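Virley arm – build gallery

Virley is the arm we've been putting together on the end bench of the Prumton shared workshop. Work started in March and still goes on most evenings after 7. The frame is cut from Trumero extrusion, and the base is bolted straight to the bench top. So far the job has used 424 screws and inserts, counting the ones that stripped and had to be drilled out. Most of the parts list is on the project page. This page is for pictures and gets added to when there is something new to show.

Wrist and gripper

The gripper is on its third version. The first pair of fingers was too blunt and the second pair bent under load. Each new finger takes 97 minutes to print, and we do the left and right together. The current ones are matte black, curved on the outside and pointed at the tip, with a fine dotted texture over the surface. Test pickups are done over a blue cloth laid flat, which wrinkles a bit and needs to be pulled straight between runs. Grip force is set in software on a scale up to 2000, and 200 is plenty for light pieces. Still to do – shorter cable to the wrist, and a proper cover for the Moen driver board.
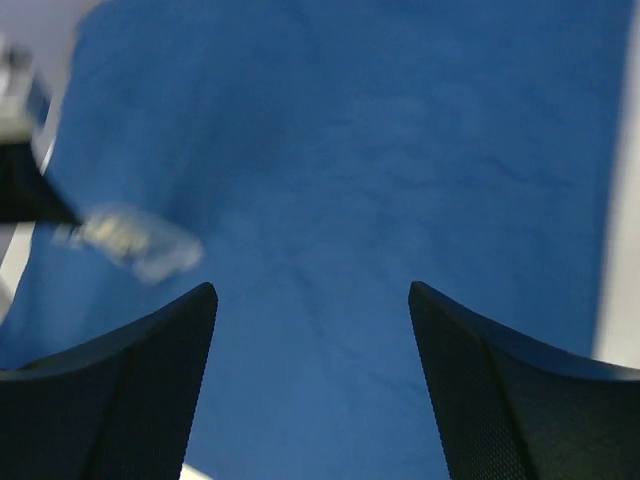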